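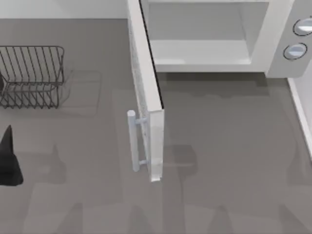 Tratham 2 is out, and the microwave door finally counts for something

I've been waiting on this one since spring, so forgive me if I go on a bit. Stendness put out the second big release of Tratham on Tuesday, and I spent most of that evening (and a good chunk of the night) poking at it on my desktop instead of doing the laundry.

Quick catch-up if you don't follow this stuff: Tratham is a planning tool for two-armed robots doing kitchen chores. You give it a scene and a goal, it hands you back a sequence of moves, and you can watch the whole thing play out in simulation before you let it anywhere near real hardware. Lots of small labs use it, and so do plenty of people like me who mostly just like making simulated arms do simulated chores.

The headline change is how it deals with things on hinges. In the old version a door was either open or closed, full stop. The planner flipped a switch in its head and moved on, and the space the door swung through didn't exist as far as it was concerned. You could ask for a plate to be moved from the dish rack to the microwave and get a lovely smooth path that went straight through the open door. I have a whole folder of those. They're very funny the first few times.

Now the door is a proper part of the world. Tratham tracks the angle, works out the volume the door takes up at that angle, and plans both arms around it. In the microwave scene that ships with the release, the door is hinged on the left and swings right out over the counter, so when it's wide open it makes a wall between the rack side and the oven side. Anything coming from the rack has to go around the end of it or over the top. I ran the rack-to-oven task with the old planner and the new one back to back, and the difference was night and day! The new paths look a little longer and a little fussier, but nothing goes through anything.

There's also a new way of picking a grasp for the handle. The microwave has one of those vertical bars held off the door by a pair of short standoffs, and the old grasp picker loved to go for the standoffs. Why, I don't know. The new one scores each grasp by how much of the swing the arm can finish without letting go, so it tends to settle on the grip part of the bar and stay there. You can turn on an overlay that colors the bar by score, and I lost a good half hour just dragging the arm base around and watching the colors slide up and down.

The release notes say the bundled test set has grown to 126 scenes, and each one now gets 200 randomized starts by default. That's a lot of runs. On my machine the full set was still chugging away when I went to bed, and my machine isn't slow. You can cut the number down in the settings file, and I'd do that right away if you're on a laptop. I've been using seven starts per scene while I fiddle, and then I let the full thing go overnight.

A few smaller things I noticed while clicking around:

The scene checker now complains if a handle ends up out of reach of both arms. Before, you'd only find out after the planner had tried for ages and given up.

Failed plans come with a reason. It's a short line, something like "left arm blocked by door at full swing," and it has already saved me a bunch of guessing.

Saving a camera view with a scene finally works. I like looking down from over the counter so I can see the door edge-on, and I used to have to set that up by hand every single time I reopened the file.

Shadows are softer and, to my eye, nicer. They have no effect on planning, but if you're feeding renders to a perception model you'll want to know they've changed. The old look is still in there as a setting.

On the perception side, Tratham now talks to Aigner, the open pose estimator a lot of people were already bolting on with their own scripts. It reads the door angle from rendered views and passes it to the planner along with how sure it is. If it isn't sure enough, the planner asks for another look before it commits to a reach. I've only tried this with the microwave so far. It did well for me with the door wide open and got a bit wobbly when it was nearly shut, and I can sort of see that – there's not much door to look at from above when it's almost flush with the front. The white-on-white styling of that oven can't be helping either. I'd love to see somebody try it with a darker one.

Now the grumbles. The new settings file doesn't read the old format, and the converter dropped my custom joint limits without a word, so check yours before you run anything on a real arm. Please. The knobs on the microwave's control panel don't turn, either. They're just shapes for now, and the notes list working knobs under "later," with no date. And the wire rack is still murder on the collision checker. All those thin tines add up, and planning anywhere near it is noticeably slower than planning in open space. There's a simplified version of the rack you can swap in, which is what I ended up doing for most of my runs, but then you lose the slots and can't really plan a plate into one.

Folks over on the Cilwood forum are already sharing scenes made for the new version. I grabbed an oven with a drop-down door and a cabinet with two doors that open toward each other, and the cabinet one is a great little torture test – the planner has to hold one door out of the way while the other arm reaches in, and it got there on my third try after I moved the base back a touch. Somebody has also posted a fix for the joint limits thing, which I haven't tested yet.

The update is free if you already have Tratham installed, and the old version stays available for download alongside it. Stendness says a patch for the converter is coming in August. I'm going to leave my old scenes where they are until then and keep playing with the microwave.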